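**Teleop demos: gripper loses the pillow when I let go of the trigger**

**Veres**
Recording bed-making by remote control, two arms, 2 operators. On replay the gripper opens early and drops the pillow. Logging at default rate. Is it the trigger or my demos?

**Mark Anthony Lacson**
Trigger mapping, most likely. Log the commanded width as well as the measured one, then compare them at release.
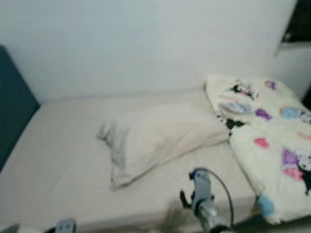

Start poses matter too. Vary them between takes, or the policy learns one position. A pale pillow on a beige sheet gives the cameras little contrast, so I'd use a darker case – the folded blanket with the cartoon print is easier to pick out.

**Karard**
had the same, did 600 demos again and it went away. no idea why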